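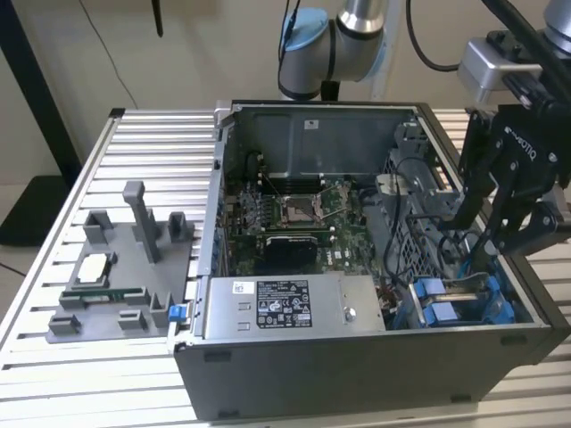

A demonstration workcell prepared for desktop computer assembly, with the processor socket open and a parts fixture to the left of the case.

Skomano releases Rumero 2, a teaching package for two-armed assembly cells

Operators can guide an arm by hand or drive it remotely, and switch between the two within one recording

November 26, 2025 - Skomano has released Rumero 2, the second version of its software for recording assembly tasks on robot arms. The package lets a skilled worker show a task directly, either by holding the arm and moving it through the job or by driving it from a pair of hand controllers at a separate desk.

The first version kept the two methods apart. A task taught by hand could not be edited by remote control, and any correction meant recording the whole sequence again. In Rumero 2 a recording is divided into segments, and each segment may be taught by either method. Position, speed, gripper opening and contact force are stored on a common time base for both arms.

Development was carried out on desktop computer assembly, a job that mixes coarse and fine movements. Seating a memory module calls for an even downward push along a narrow slot. Placing a processor calls for very little force, but the part has to be square to the socket before it is let go. The developers found that remote control suited the processor, where a hand on the arm tended to disturb the final approach, while hand guiding was quicker for memory and for reaching past cables.

"People who build computers for a living don't think in coordinates," said Chaltu Workneh, product manager for Rumero at Skomano. "They tilt a module slightly, feel one end go in and then press. We wanted that movement in the recording as they made it, including the tilt."

The release was tested at the Sernalen repair and refurbishment site between April and the end of the summer. Operators there recorded 817 demonstrations, of which the greater part were taught with a mix of both methods. Recordings with a dropped part or a missed slot were kept and labelled, and can be used when training a control policy.

"The force scaling took us longest," said Fidel Troncoso, who led the controls work. "At the hand controller the operator has to feel the slot, but a heavy reflected force makes the hand shake. The default setting is now lower than in the first version, and it can be changed for each segment."

Rumero 2 logs joint and force data at up to 2000 samples a second where the arm controller supports it. Recordings can be exported in open formats. A playback check stops the arm if the measured force leaves the band seen in the original demonstration - the band is set by the operator and is saved with the task.

Existing Rumero customers can convert their recordings using a tool supplied with the update. Hand controllers are sold separately through Kuster, which also provides installation and operator training.

About Skomano
Skomano develops software for teaching and supervising robot arms in assembly, repair and laboratory work.

Press contact
Skomano press office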